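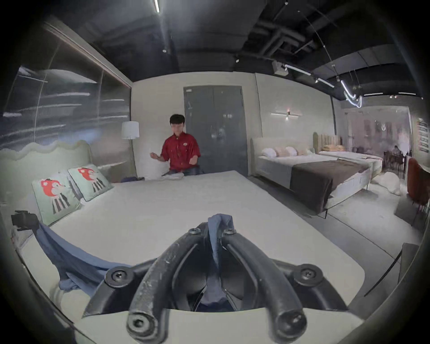
Week 3 handout, cloth state estimation. Rigid-body habits don't carry over, so drop them now. A box has six numbers for its pose; a shirt has as many as you care to mesh. Two-contact holds are the usual starting case: the cloth pinched in a pair of tips, with a sagging curve running off between the grippers, like the blue fabric over the bed. Model that sag as a hanging chain first, only go to full mesh if the chain fit is bad. Note also the top folded over above the closed tip. Your segmenter will call that a separate peice. Merge by colour AND by distance to the contact point, colour alone will bite you.

Perception stack for the lab, in order: mask, edge trace, corner candidates, grasp scores. Turuver does the first two. Corner candidates are yours to write. Keep the top 3, throw the rest away, log the ones you threw.

Occlusion. The fingers hide exactly the bit of cloth you want. Don't interpolate through them, carry the last good estimate and grow its variance each tick. Reset when tips open. 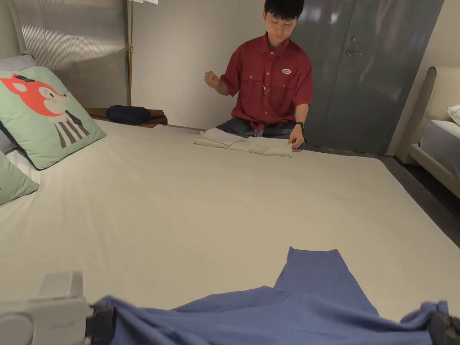

Planning side. Both grippers share one time base or the cloth gets yanked, we saw this with the old Koller planner last year. Cap the tip distance at 90 per cent of the estimated edge length. Below that you have slack to play with, above it small errors turn into tension very fast. If the edge estimate jumps between ticks, hold position, don't replan on teh jump.

Flat surface = the table plane in Stonivwood config. A mattress is not rigid, so allow a soft contact band, 27 mm is the default.

To hand in: corner code, one log, half a page on where it fails. Broddale queue shuts at noon.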